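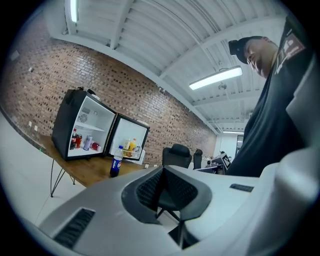
16th December. Wood glue open time, third round

Still don't believe the Andano data sheet. It gives one open time for every species and every room, as if a glue line on cold ash in a drafty shop behaves like one on pine in somebody's test lab. Erdal says I should stop arguing with the label and just use the stuff. Fine, but we had two joints come apart in October and I'd like a better answer than bad luck.

Set up the same as last time. Offcuts from the Sarness bench order, all ash, planed that morning. Three glues: Andano, Prultus, and the end of the old Akbulut tub, which I kept in mostly out of spite. Spread, wait, close, clamp, leave overnight, then load in the press until it lets go. Readings are whatever the gauge says, in newtons. I don't trust the last digit and neither should anyone reading this.

Closed right away:
Prultus 3,018
Andano 2,142
Akbulut not tested, ran short

Closed after the full wait on the label:
Andano 1,422
Prultus, gauge slipped, no reading
Akbulut let go when I picked it up

So the Andano lost a third of its strength while still inside the time the maker says is safe. One piece each, so it proves very little. Muammer looked at the numbers and wanted to order Prultus for everything. That's a lot of money on the strength of one block of ash. Also the Prultus block broke partly in the wood and partly along the line, and I can't say how much of that 3,018 is glue and how much is a good piece of timber.

Things that bother me:

The Akbulut tub has no date on it. Could be years old. Throw it out after this, and no, don't thin it with water and try again.

I spread with the small roller for the first set and a brush for the second — should have stuck to one. The brushed faces looked dry at the corners before I closed them. If that's the whole story then the open time has nothing to do with it and I've wasted a day.

Clamp pressure was by feel. Erdal says his feel is consistent. We'll see.

Next round: roller only, one person clamping, 50 blocks if there's enough ash left in the rack, cut from the same two boards and shuffled. Write the board number on each end before planing and again after. Thermometer on the bench, not on the wall by the heater where it tells us what we want to hear.

Until then, small glue-ups only on the Sarness job, and close them fast. Ask Muammer to hold the order.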